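Speaker notes: "What exactly did we teach it?"
Lornent user meeting, 21/06/2024. Keep it under the slot, leave time for the Broltudeck people to argue.

Slide 1. Title. Say hello, skip the bio. Start with the claim we all heard in January: show the robot the job by hand and it picks it up. I want to know what "it" is. Ask who in the room has bought hand-held grippers in the last year. Wait for the hands.

Slide 2. The pitch. Remote control was slow and people hated it. The operator fights the arm, the arm fights the table. So you take the arm away and give the person a gripper for each hand. Fine. I agree it's quicker. My people at Grarholm learned the hand-helds in an afternoon, and the remote rig took them most of a week. Concede this early and move on.

Slide 3. The job at the desk. Let them look at it for a bit before talking.
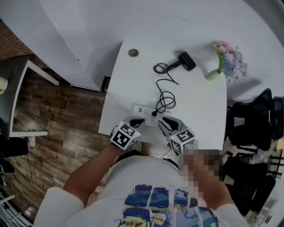
Slide 3: Two hand-held grippers at the power strip, plug in the middle.

Point at the plug, then at the cable. Every vendor demo I've sat through is about the plug. My worry is the cable. It loops all over the desk before it gets to the black device, and the next time you set this up it will loop some other way. Did the person plan for that? Did they even think about it? A person deals with slack without noticing, and I don't believe we know how much of that ends up in the recording.

Then the markers on the cubes. They can help us say where a gripper is. How hard the fingers are squeezing is a separate question, and for plugs I'd say it's the bigger one. Expect pushback here. Let it come.

Slide 4. Our numbers. We collected some 400 demos of plug work. After review we kept 147. Pause. Most of the rest were thrown out for lost tracking or a hand doing something no arm of ours can do. If a supplier quotes you a demo count, ask which of those two numbers it is.

Slide 5. The Doherty test. Same strip, different desk, 2 new plugs. I was told this would be "basically the same task." The policy did well on one plug and pushed the other one sideways. Don't play the video twice, people laugh and then stop listening.

Slide 6. What I'd ask before signing anything. Who did the demos, and did they do 3 or 300 before lunch? Were the failed tries kept? Has the arm been run with the cable lying a way it never saw? I've had a straight answer to the first one only.

Slide 7. Questions. If remote control comes up again: yes, we still use it for the tight jobs, and no, I don't enjoy it either. Spreadsheet of rejected demos is on the laptop, second tab, if anyone wants to see the reasons.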